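Found shell imprints in the rocks behind my shed, are they fossils?
posted by Aitana Goicoechea in Rocks and Fossils

I was digging a drainage trench near Grametti Creek and split open a flat gray stone. Inside are four ribbed marks like small scallops. The nearest ocean is 73 miles away. Are these real, and how do I clean them without wrecking anything?

Torben Kettler
Probably brachiopods. Check whether each shell is the same left and right of its center line - clams usually aren't. Use a soft toothbrush and plain water. No vinegar, it eats limestone. Work on something padded and wrap the pieces in old shirts afterward.

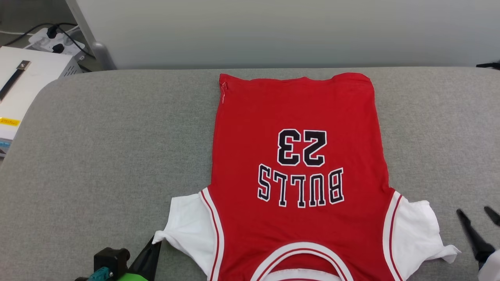

Bulls jersey, number 23, on a gray padded surface.

Write down where you found it before you move anything else. A county geologic map will give you the age of the rock.

ploler_1782
Had some like that. They're common, not worth much. Nice on a shelf though.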